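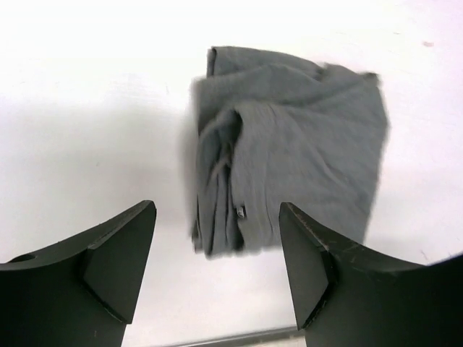 Teaching a Gripper Arm to Fold Knit Garments from Hand-Guided and Remote Demonstrations
Final Project Report, Spring Term
Nelly Zapata and Cormac Breathnach

Summary

We compared two ways of showing a robot arm how to fold a single knit garment on a flat table. In the first, the operator holds the arm and moves it by hand (hand guiding). In the second, the operator moves a small leader arm and the working arm copies it (remote control). We recorded 125 demonstrations with hand guiding and 116 with remote control, trained the same policy on each set, and compared the results. The remote control set gave the better policy on the first fold. Neither set gave a policy that could finish the second fold reliably.

1. Background

Most of the earlier student work on the Ordale bench dealt with rigid parts. A rigid part has a position and an orientation, and a demonstration can be replayed with a small correction. Cloth does not behave that way. The same sleeve laid down twice will have different wrinkles, and a grasp point that was on the hem in one run may be under a fold in the next. For this reason we did not attempt replay and went directly to a learned policy that takes the wrist camera view and the joint positions as input.

The project proposal also covered towels and socks. These were dropped in May when it became clear that collection would take longer than planned.

2. Equipment

The working arm and the leader arm are both Dalten units with the same joint layout. The leader has a spring trigger in place of the gripper. The working arm carries a two-finger gripper with tapered tips, and the wrist camera is mounted so that both tips stay in view at all times. Recording was done with Galtum, the logging package already installed on the bench computer. Training ran on the shared department machine.

The table surface is white. Gray garments were used for the whole data set. We tested a white one early on and the edges were too hard to see in the wrist view, even for the operator.

3. Task definition

The task has four stages:
Reach: move the open gripper to an edge of the garment.
Grasp: close on the edge without pulling in the layer below.
Carry: lift and move the edge across the garment.
Release: open, back away, and hold still for the end of the recording.

A demonstration was kept if all four stages were completed without a person touching the cloth. Failed grasps followed by a successful retry were also kept. We went back and forth on this. Cormac argued that retries would teach the policy to miss first, and for the first week they were thrown out. They went back in after the early policies froze every time the gripper closed on nothing.

4. Collecting demonstrations

4.1 Hand guiding

The arm is put in gravity compensation and the operator moves it with one hand on the forearm and one on the wrist. The gripper is opened and closed with a foot switch. Hand guiding was easier to learn. It has two problems. The operator's hands enter the camera view in many recordings, and these hands will not be there when the policy runs. The foot switch also has a delay, so operators learned to press early, which puts the close command ahead of the motion it belongs to.

4.2 Remote control

The operator sits at the end of the bench with the leader arm and watches the garment directly or on the monitor. There is no force feedback. The first sessions were slow, and several had to be scrapped after the tips were driven into the table. After practice, the runs became smoother than the hand-guided ones, particularly during carry. The trigger position is logged as a continuous value, so partial closing is recorded as well.

4.3 Grasping an edge

Grasping took the most practice with both methods. A flat layer of knit gives the tips nothing to close on. Operators found that a cuff or a hem was a better target, and the instructions were changed to say so. The approach should be low, with the tips open only as far as needed. If the tips are too high they slide over the fabric, and if they are too low they push it away.

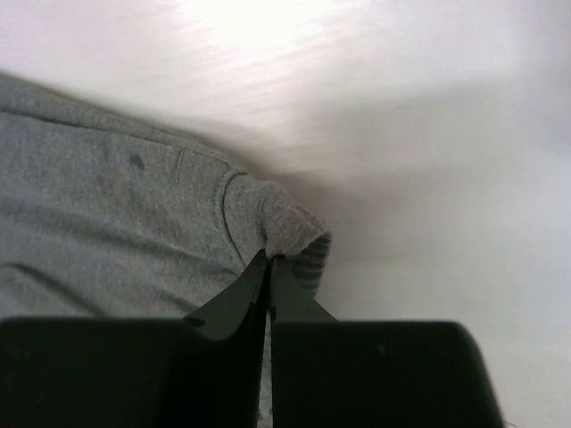 Figure 1. Wrist camera view of the fingertips pinching the edge of a ribbed band on the gray knit garment.

5. Training

Both policies used the same network, the same image size and the same number of steps. Each was trained for 3,000 passes over its own set. We held the settings fixed after the first trial and did not tune them separately, so the comparison may be unfair to one of the two methods. The policy predicts a short block of joint targets and the controller blends each block with the previous one. Without blending, the arm shook during carry – enough to drop the cloth.

One cleaning step mattered more than expected. Many recordings had long pauses at the start while the operator got ready. We cut 1,647 seconds of still time from the two sets combined. Before the cut, the policies often waited above the garment and never began to reach.

6. Results

Reach worked with both policies from most starting positions. At the grasp stage the remote control policy was clearly better. The hand-guided policy tended to close early, consistent with the foot switch habit described in 4.1. Carry was acceptable with both once a grasp was made. On the second fold both policies often took two layers at once, or picked a wrinkle in the middle of the bundle instead of an edge.

7. Limits and further work

Only two operators recorded data, and both are authors of this report. The lighting was not changed. Shadows on the table from the arm vary with its pose, and we did not test whether the policies depend on them.

The Tierney fingertip sensors arrived on the last Friday of the project and were not mounted. A contact signal would help separate one layer from two. The foot switch should be replaced with a button at the wrist before more hand-guided data is recorded.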